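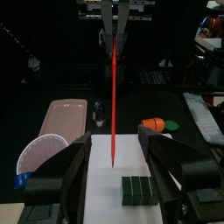
Play Kitchen and Toy Corner Inspection
Morin Family Center, ground floor
Date: 30 April 2026
Inspected by: Gemma Morelli
With: Markos Theodorakopoulos (rooms), Theano Petridis (children's program)

Marks used: OK, FIX (still usable, repair by next visit), OUT (taken out of use).

Room and furniture

1. Shelving fixed to wall. OK. Both brackets on the tall unit replaced after the December visit. Screws checked by hand, no movement.

2. Corners and edges of low tables. FIX. Padding is peeling on the table nearest the radiator. Markos has spare strip in the store.

3. Door finger guards. OK on the hall door. FIX on the garden door, where the lower part has come away from the hinge side. Re-glue, then check again after a few days of use.

4. Outlet covers. OK.

5. Floor mats flat and dry. FIX. One mat curls at the join. Turn it over or swap it with the one in the reading area.

6. Radiator cover. OK. Warm to the touch at 33 degrees C, measured on top of the cover with the heating on. 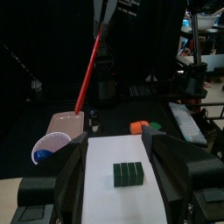
7. Blind cords. OUT. The cord on the left window hangs loose and the cleat is broken. Blind tied up and marked. Not to be lowered until the cleat is replaced and the cord can be wound out of reach.

Toys and play food

8. Small parts. FIX. Two wheels on the Rusuvetti delivery truck turn but wobble on the axle. Removed to the office for gluing. If they still pull off after that, throw the truck away.

9. Wooden toys. OK. Sanded where the paint had lifted on the stove knobs. No splinters found.

10. Plastic cutlery and pans. OK. Bend each piece lightly and look for white stress lines. Anything cracked goes in the trash, including pieces that seem fine to play with.

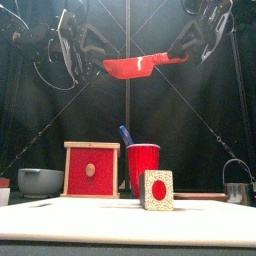
Item 10: red plastic toy knife.

11. Soft toys. FIX. Seam open on the large rabbit. Theano will sew it or replace it.

12. Battery compartments. OK. All closed with a screw. The Vender cash register had a missing screw last time and now has one.

13. Dress-up clothes. OUT for one cape with a neck tie. The others close with hook and loop and come open with a light pull.

Cleaning

14. Cleaning log. FIX. Signed on 4 of the last 5 open days. Thanasis Sarantis has been asked to put the sheet back by the sink.

15. Cleaning products locked away. OK. The Wovico spray was on the high shelf in the locked closet. Label readable.

Comments

The closet key was in the door when we arrived. Please keep it in the office.

Aliki Stamatopoulos asked if donated toys can go straight on the shelf. They can't. They go in the office box first and are checked under items 8 to 12.

Items marked OUT stay out until I have seen them. Send a note when the FIX items are done.

G. Morelli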